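List: cell-disassembly
From: Vilém Tóth
Subject: Re: Drive cage crash, protective stop, caddy still in the fingers

Hi all,

Thanks for the replies, and a special thank you to Emília, whose question sent me back to the bench for most of a very happy afternoon. I'm quoting her first and then I'll go through what we found, because I think we have it now!

Emília Jireš wrote:
> Vilém, two things I can't work out from your post. You say the arm
> stopped on force during the drive removal and that the release
> prompt came up with the caddy still gripped. Was the stop on the way
> in or on the way out? And which waypoint file was loaded? At Dalham
> we had a stop that looked a lot like yours and spent a week on the
> gripper before someone noticed that the cable was the thing pulling.
> Also, please tell me the release prompt doesn't open the fingers on
> the first press. Ours did until February and I still have opinions.
>
> Emília

On the way out, Emília, and the file was the one Ctibor Štefanec saved after he re-taught the fixture plate. So the fingers had closed properly, the blue latches had let go, and the arm had started its lift when the force limit tripped. The log has it at line 1796, one clean spike and then the stop. My first thought was the same as yours at Dalham, the gripper, and I changed the finger pads before I looked at anything else. It made no difference at all.

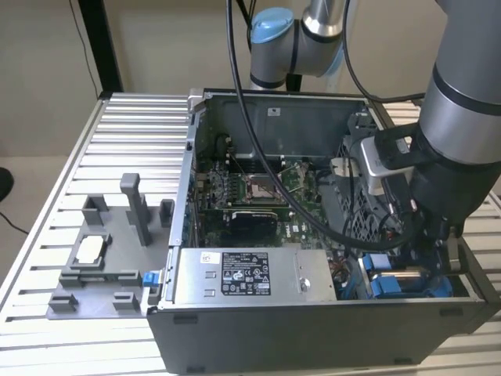

What I should have looked at first was the approach. We teach the drive removal with the tower on its side, and the reach into the right end of the case is a tight one, with the wrist coming down at a slant and the forearm very close to the metalwork. Our tool cable has its own ideas in that posture. It drops in a loop over the motherboard and back up to the arm, and the CPU socket bracket stands open right in that neighborhood, as does the little lever beside it. With Ctibor's re-teach the wrist turns further before the lift than it used to, so the loop gets pulled sideways just as the drive starts to rise. I ran it at the slowest speed with my hand on the stop button and the spike came back in the same place every single time. I was delighted. A fault that repeats is a gift.

Then I put the old wrist angle back, changed nothing else, and ran it again. No spike. New angle, spike. Old angle, none. Bořivoj Hrubý wanted to see it with the cable tied up to the forearm and the new angle left in, so we did that too, and it also went through clean. So it's the cable, plus an angle that finds the cable. Bořivoj's tie is now two ties, and they go on the checklist.

Now for the part that worries me more, and Emília, you'll be pleased or horrified. Our release prompt does open the fingers on the first press. After a protective stop the pendant offers Resume and Release side by side, same size, and Release is the one nearer your thumb. The case for taking this seriously is easy to make when you see where the arm can be when it happens.

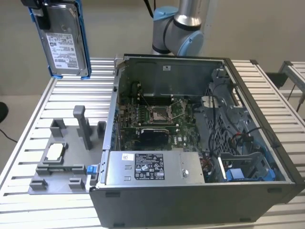

Our carry path from the case to the holders goes over the fixture plate, and a stop can land anywhere along it. The cable fault trips low down, inside the case, where a dropped drive would fall a short way onto metal and probably just annoy everyone. Halfway through the carry it's a different story. The Toshiba drive hangs almost straight down in its blue caddy, up over the left part of the table, and the plate under that stretch of the path has a processor sitting in its nest. A spinning disk in a metal shell dropped onto a processor is two ruined parts, and if somebody has leaned in to look at why the arm stopped, it's their fingers as well. Hubert Laskowska pointed out that leaning in to look is exactly what all of us do, me most of all.

So, changes at our end, as of this afternoon:

Release now needs a press and hold of 2 seconds, and the pendant shows which part is gripped while you hold it. The text is plain, "Drive in gripper, hand clear?", and I'm very fond of it.

The carry path is re-taught to go behind the processor nest. It costs a little cycle time and I don't care.

The waypoint file carries a note of who taught it and what the wrist angle is. Ctibor did nothing wrong, by the way. His fixture points are better than mine were, and there was no way for him to know the angle mattered.

Force limit stays where it was. Somebody off list suggested raising it so the cable drag gets ignored. Please don't do this! The stop did precisely its job, and with the limit set higher I'd have found out about the cable by way of a bent socket bracket.

We've run 257 removals on the slow program since the Kindham controller went in and this was the first stop of its kind, so I'd like to get to 300 with the ties on before I put the speed back up. Will report.

Two questions for the list. Does anyone with the Beneš cable guide know if it clears the forearm when the wrist is turned fully in? The drawing is no help. And has anyone at Roluvwood got the gripper to hold on loss of air, with the spring kit or without? Ours holds through a protective stop, but I haven't tested pulling the air with a drive in it, and I'd love to compare notes before I do it over a box of foam.

Emília, I do want to hear the opinions.

Vilém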